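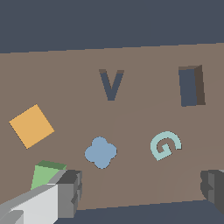 Gripper view from the shape board task, simulated.

Vurico user forum > Logging and labels > When does an episode count as "grasped"?

weld_offset
Posted 23rd March
We are rewriting our labeling rules for simulated pick episodes. The current draft says "grasped" starts when both fingers report contact for 10 consecutive steps. In the last batch, 33 episodes passed that test and were rejected by the reviewer anyway. Does anyone have a rule that doesn't depend on who reviews?

pleltska_sim
Ten steps means nothing without a time step. Write it in milliseconds. Also state which view the reviewer must use. From the outside view, with the gripper low over a couple of touching pieces,

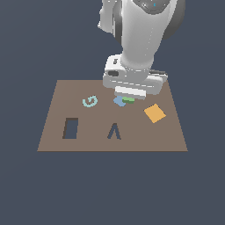
a reviewer can't tell contact from near contact. We had 4 people label the same set from that side and they did not agree. Our rule now is gripper view first, outside view second, contact log third.

weld_offset
Fair point on the time step. I disagree on the order. The log is the only one of the three that is repeatable, so it should come first.

torque_ledger
The log is repeatable and can still be wrong. If your collision meshes are padded, it reports contact early. We use the Georgiou checklist with one line added. It goes in this order:

1. Fingers on opposite faces of the piece, checked in the gripper view.
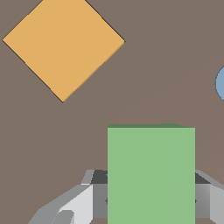

2. Contact force above threshold on both pads for the full window.
3. Piece clear of the surface by the minimum lift. Ours is set in the config and printed in the episode header.
4. No reviewer override without a written code.

weld_offset
Item 3 turns "grasped" into "lifted". Those are separate labels in our schema.

torque_ledger
Then split it out, but keep the check. For "lifted" we accept the outside view.

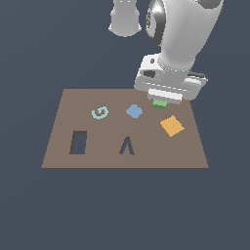
Outside view, green block at the gripper.

pleltska_sim
Agree with splitting. I would still drop item 4. Codes get filled in with whatever is first on the list.

adel_bench
We kept codes and cut the list from 54 to 10. Usage got better. Version the list along with the mesh files.

weld_offset
Will redraft with two labels and times in ms. Item 4 stays open.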